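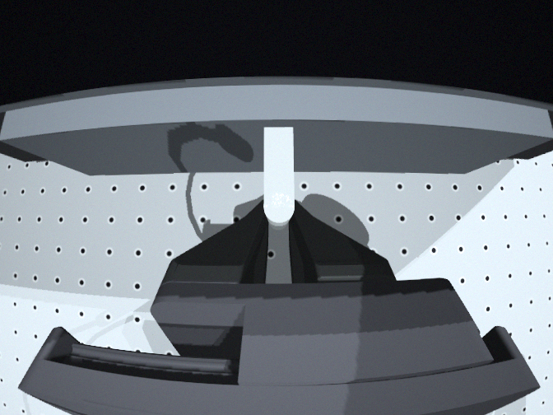

Section 4: Preparing a Feature for Screening

This section covers the steps between receiving a film and starting the first show. It applies to digital features played from the Petel library server. For 35mm prints, see Section 7.

Read the whole section once before you begin. A feature of normal length takes most of an afternoon to load and check, and some of the steps cannot be hurried.

4.1 Before you start

You will need:

The drive or download notice from the distributor
The booking sheet for the title
The key message, usually sent by email to the booth address
A blank check card
The auditorium, free of patrons, for the length of the spot check

Compare the title on the drive label with the title on the booking sheet. Distributors often send more than one version of the same film, and the labels can be hard to tell apart. Look for the language code, the subtitle code, the picture shape (flat or scope) and the sound format. If any of these does not match the booking sheet, stop and call the distributor before loading anything.

Note: Festival titles may arrive under a working title. The Miststead spring program in April usually includes several of these. Check the director's name on the booking sheet if the title is unfamiliar.

4.2 Loading the feature

1. Log in to the Petel server with the booth account. Do not use the manager account for loading.

2. Insert the drive in the left bay. Wait until the bay light is steady.

3. Open Library, then Incoming. The drive contents are listed after a short delay.

4. Select the feature package. If there is a separate supplemental package, such as subtitles, select that as well. The supplemental package will not play without the original.

5. Press Load. The server shows a progress bar and an estimate of the time left. The estimate is unreliable during the first few minutes.

6. When loading is finished, the server begins its own verification. Leave the drive in place until the status reads Verified.

7. Press Eject and wait for the light to go out before you remove the drive.

8. Write the date and your initials on the booking sheet.

Caution: Do not load a feature during a show. The server allows it, but playback may drop frames on older hardware. Loading must be finished or paused before the house opens.

If the status reads Failed, delete the package and load it again. After a second failure, put the drive back in its case, mark it Faulty, and ask for a replacement. Error 51 means the library is full. Remove expired titles as described in 4.6, then start again from step 3.

4.3 Keys

A feature will load without a key, but it will not play. Each key is good for one server and one period of time, printed in the email.

1. Save the key file to the booth memory stick.

2. On the server, open Keys and press Import.

3. Check the start and end times against the first and last shows on the booking sheet. The end time must fall after the end of the last show, credits included.

4. If the key opens less than a day before the first show, tell the duty manager. The spot check will have to be done late, and the manager may want to arrange cover.

Note: Key times are given in universal time. The server converts them to local time on the Keys page. Use the times on the server, since mistakes are common when people convert by hand.

4.4 Building the show

A show is a list of items that play in order. Use the house template and change only what you need.

1. Open Shows, then New from Template. Choose Evening, Matinee or Kandum Classics. The classics template has no advertisements and includes a pause for the spoken introduction.

2. Rename the show using the film title and the picture shape, for example HARBOR LIGHTS SCOPE.

3. Drag the feature into the space marked FEATURE.

4. Add trailers. The booking sheet lists any trailer that the distributor requires. Required trailers go closest to the feature.

5. Check that no trailer carries a stronger rating than the feature. The server will not warn you about this.

6. Set the picture shape for each item. Most trailers are flat. If the feature is scope, the masking cue goes after the last flat item.

7. Place the house light cues: half at the first trailer, down at the feature, half again at the credits.

8. Save, then press Validate. Items with a problem appear in red.

The credits cue has to be placed by time. Some distributors send a timing note. If there is none, find the start of the credits during the spot check and enter the time then. For films with scenes during or after the credits, keep the lights at half until the last of these has played. Mechthild Baumgartner asks that the front-of-house team be told about such scenes, so that cleaning staff do not go in early.

4.5 Spot check

Every feature must be checked on screen before its first public show. A check on the booth monitor does not count.

1. Set the sound processor to the house level and the lamp to normal output.

2. Play the first ten minutes from a seat in the middle of the house. Look at focus, masking and color. Listen for dialogue from the center channel.

3. Skip to the middle of the film and play five minutes. Choose a dialogue scene if you can.

4. Play the final five minutes before the credits, then mark the credits time.

5. If the film has subtitles, confirm that every line sits fully on the screen. Scope films with subtitles low in the picture are the usual trouble.

6. Walk to the back row and then the front row while sound is playing. The surrounds should be present but should not pull attention from the screen.

7. Fill in the check card and pin it to the board by the booth door.

If the picture looks squeezed or cropped, the picture shape is wrong for that item. Go back to 4.4, step 6. If there is picture but no sound, check that the processor is on Digital 1. It is often left on the microphone input after a talk.

Caution: Do not change the house level to suit one film. If a title is plainly too loud or too quiet, note the level you would suggest on the check card. The duty manager decides, and the processor is returned to the house level after the last show.

Older films need a little more patience. Mono sound tracks play from the center speaker only, and this is correct. Restored prints may keep some grain, dirt or flicker – report it only if it gets worse when the same passage is played a second time.

4.6 Clearing expired titles

1. Open Library and sort by Key Expiry.

2. Select titles whose keys have ended and which do not appear on the coming month's schedule.

3. Press Delete and confirm.

4. Keep at least 200 GB free at all times. A long feature with several sound versions can use more than that, so check the package size before a large title is due.

Do not delete the house reel, the test patterns or anything in the Sveinbjörnsson folder. The folder holds the archive shorts that play before the classics program, and the original drives are no longer on site.

4.7 Returning drives

Drives go back in the case they came in, with the return label facing out. Leave them on the lower shelf by the stage door. Pickup is arranged by the office. If a drive is needed by another theater the next day, the booking sheet is marked CROSSOVER, and you should call Ea Juhl in the office as soon as the drive is ejected.

4.8 Who to call

Server and keys: Þórarinn Egilsson, extension 100
Projector, lamp and masking: Arnar Ladefoged, extension 1693
Bookings and versions: Ásdís Hviid, through the office

Outside office hours, call the duty manager first. Have the show name and any error number ready.

Section revised November 20, 2022. Replaces all earlier copies, including the laminated sheet in the booth.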